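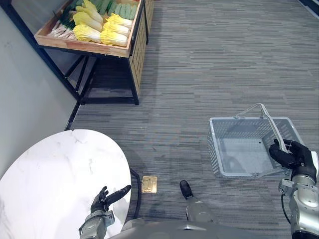 Napa cabbage, with green onions and cucumbers.

July 25, 2021

Up before six and out to the plot while it was cool. Read the water meter first, as I do every week. It says 2,981. I wrote it on the inside of the shed door under the others. We have used more than I wanted, and the beans are most of it.

Pulled the last of the peas. They had been brown for a while and I kept leaving them up for no good reason. The vines went on the compost, the strings I saved in a coffee can. The soil underneath was better than I thought, dark and easy to get a fork into, with plenty of worms. I left the roots in. That bed will take the fall cabbage.

I have wanted to grow napa for years and have only done it right once. Two summers ago I planted in spring and every one of them bolted. Last year I started seed indoors in late July, set the plants out when the worst of the heat was over, and got heads worth eating until the slugs found them. So this year the same dates, and boards laid between the rows for the slugs to hide under, and I will turn the boards over every morning and deal with what is there.

Sowed one tray after breakfast. It has 16 cells, two seeds to a cell, a quarter inch down. Then watered from the bottom. The tray is on the north porch, where it gets light but not the full afternoon. I still have most of the packet. Reiko Tanabe wants some for her place, and I told her to sow now and not wait for me to remind her.

Spacing is the thing I always argue with myself about. The packet says 18 inches. I went closer last year and the outer leaves were a mess by the end. I will go by the packet.

Cucumbers are coming faster than we can eat them. Picked before lunch and had to go over the vines twice, there is always one lying on the ground the size of a shoe. The green onions are fine. I cut them an inch above the soil and they come back.

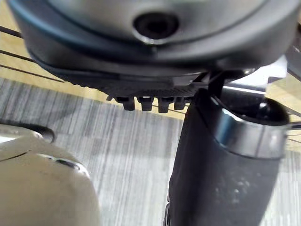 Afternoon

Too hot to be outside after one o'clock. Drove to Skundport for salt and jar lids. No wide-mouth lids at all, and the boy at the counter said it has been that way since spring. Got the salt, and a new hose washer, and a bag of ice I did not need.

Made a small batch of cucumber pickles in the crock. Weighed them at roughly 600 grams after trimming, so three percent salt came out to 18 grams. Dill heads, garlic, a couple of grape leaves off the fence. The plate I used to use as a weight broke in the spring, and I have put a freezer bag of brine on top instead. I will look at it in the morning.

Ryota Imai called about the fence between our plots. He wants to split the cost of new posts on the east side and do the work in September. I said yes to the posts. I am less sure about September, with the cabbage going in right there, and said I would have to see where the plants are. He thinks we can work from his side. Maybe.

Evening

Watered the beans and the tomatoes, nothing else. One tomato plant has yellow leaves low down. Took them off and put them in the trash, not the compost.

Supper was cold noodles with cucumber and green onion. Sachiko Katayama wrote back with her mother's way of salting cabbage, which is to quarter the heads, dry them cut side up in the sun for half a day, and only then salt them. I always skipped the drying. Copied it out on a card and put it in the tin.

Tomorrow: tie up the tomatoes, find the boards, call about lids.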